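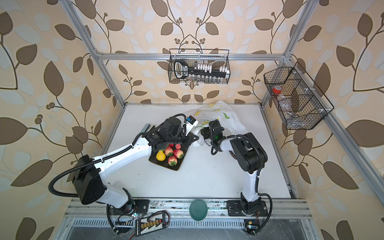 # Fruit bagging, two-arm set

Recordings made by the Trurnham robotics club on the Gravham table. The task is moving play-size fruit from a tray into a shopping bag with two arms, driven by a student through a pair of leader arms. The set was put together for the club's entry in the Rosales student challenge, household track.

Maintained by Moushumi Selvanayagam (recording, labels) and Malsha Akanda (code, training runs). Last edited 22nd September.

## Contents

| Part | Episodes | Notes |
|---|---|---|
| `train` | 400 | Used for every model we report |
| `held_out` | 135 | Recorded by students who have no episodes in `train` |

Episodes that were stopped by hand are not in either part. They are in `scrap/` on the club drive and are not labeled. Ask if you want them.

## Task

One episode is one attempt at the full task:

1. One arm takes hold of a bag handle and opens the bag.
2. The other arm picks a piece of fruit from the tray.
3. The fruit goes over the bag opening and is released.
4. Steps 2 and 3 repeat until the tray is empty or the driver gives up.
5. Both arms return to rest.

The driver chooses which fruit to take first. Swapping arms halfway is allowed, and a few drivers do it a lot. The `arm_swap` field is true for those episodes.

An episode counts as `success` when all the fruit is in the bag and the bag is still on the table. Fruit that bounces out and stays on the table makes it `partial`. Anything on the floor is `fail`, even if the rest went well.

## Setup

The arms share one rail along the near edge of the table. There is one fixed camera and one camera at each wrist. All three are recorded for every episode. The streams are saved separately and matched by timestamp when the loader runs.

The rail position was marked with tape before the first session and the bases were not moved after that. The fixed camera was bumped once in September. Episodes after the bump have `cam_shift: true`. The change is small but it shows if you overlay first frames.

Lighting is the ceiling lights only. We did not control for daylight.

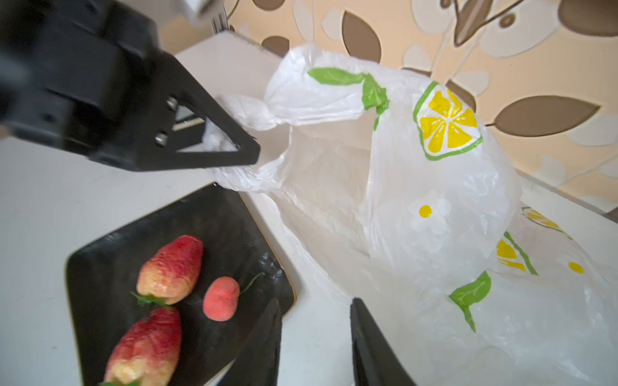

Handle grasps took more practice than any other step. Students who could pick fruit cleanly on their first afternoon were still missing the bag in their second week. The film is thin and folds over itself, and the lemon print makes it hard to tell an edge from a crease in the wrist view. What we teach now is to pinch the twisted part of the handle with the finger, well away from the rim of the bag, and to wait a moment before pulling. The label for this is `handle_twist`. A grasp on the rim is `rim`, and a grasp anywhere else on the film is `film`. If the driver lets go and tries again, each try gets its own label with start and end times.

## File layout

```
fruit_bagging/
 train/
 ep_0001/
 fixed.mp4
 wrist_left.mp4
 wrist_right.mp4
 joints.parquet
 labels.json
 held_out/
 ...
 meta.json
 splits.txt
```

`joints.parquet` has positions and gripper opening for both arms, plus the matching values from the leader arms. Angles are in radians. Gripper opening is 0 for closed and 1 for fully open.

`labels.json` has the outcome, the driver number, the grasp labels, and a free text note. Most notes are blank. Some are not very useful ("bag annoying"). We left them as written.

## Labels

There are 1,167 handle and film grasps labeled across both parts. Fruit grasps are labeled with start and end times only, with no grasp type.

Moushumi labeled everything the first time through. Malsha went over `held_out` a second time without looking at the first labels. Where they disagreed, they watched the clip together and settled on one. Most of the disagreement was between `rim` and `film` when the bag was crumpled. Treat those two with care in `train`, which only had one pass.

## Loading

```python
from funov import load_split

train = load_split("fruit_bagging", "train")
ep = train[0]
print(ep.outcome, ep.driver, len(ep.grasps))
```

Funov is the club's own loader. It lives in the same repository under `tools/`. Run `pip install -e tools` from the top folder first. If it complains about missing wrist video, check that large file storage is turned on and pull again.

## Known problems

- Driver 4 recorded with the left and right leader arms plugged in the wrong way for part of one session. The joint columns have been swapped back. The free text notes have not, so "left" in those notes means right.
- A few wrist videos drop frames near the start. The loader repeats the last good frame and sets `padded`.
- The bag creases with use. Later episodes have a softer bag that stands open less well, so episode order is not a neutral thing to split on. Use `splits.txt`.
- Fruit positions were set by hand between episodes with no template. Some drivers laid things out the same way nearly every time.
- Gripper opening does not quite reach 0 on a closed grip around thin film. Don't use an exact zero as your test for a grasp.

## Using it

Fine for class projects, reports, and other clubs. Please don't present results on this set as saying anything about real groceries. There is one table, one type of bag, and a short list of fruit.

If you change any labels, send a pull request with the episode numbers in the title so Moushumi can check them against the video.

## To do

- [ ] Second label pass on `train`
- [ ] Write down the rest pose somewhere other than the whiteboard
- [ ] Add driver experience (first session or later) to `meta.json`
- [x] Fix swapped columns for driver 4
- [ ] Record with a plain bag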